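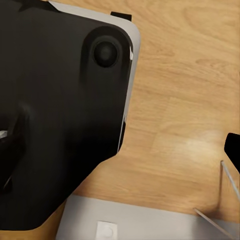

Does the Prondora Pekel trailer hitch require drilling into the vehicle frame?

The Pekel bolts to the existing threaded holes in the rear frame rails of most compact crossovers. Models with a full-size spare mounted under the cargo floor need the spare lowered during installation, and a small section of the lower bumper cover must be trimmed. A trimming template is packed with the hardware.

Pekel Trailer Hitch, Part No. 1245

The Pekel is a rear-mounted receiver hitch for light trailers, bike racks and cargo carriers. It is rated for a gross trailer weight of up to 2000 pounds and a maximum tongue weight of 200 pounds. Where the vehicle manufacturer specifies a lower limit, the lower limit applies. The hitch does not increase the towing capacity of the vehicle.

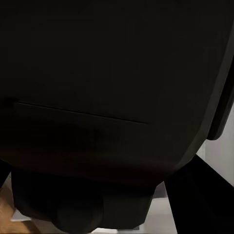 The receiver tube is welded on all sides and finished with a black powder coat over a primer layer. Safety chain loops are part of the main crossbar. The hitch pin and clip are included. The ball mount, ball and wiring harness are sold separately; customers who intend to tow at night or on public highways should order the Dendo four-way harness at the same time.

Warranty coverage is two years from the date of purchase and is limited to the original buyer. Surface rust caused by chipped coating is not covered. 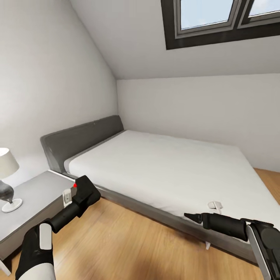 Anneliese Buschmann, Towing Products
Updated Nov 28, 2019

Orders placed through Krajewska dealers in December will ship with the revised bolt kit. Owners of the earlier kit may continue to use it and do not need to replace any parts. Fasteners should be tightened to the values printed in the installation guide and checked again after the first trip with a loaded trailer.

Fit must be confirmed by model year and trim level before ordering. Installed hitches cannot be returned.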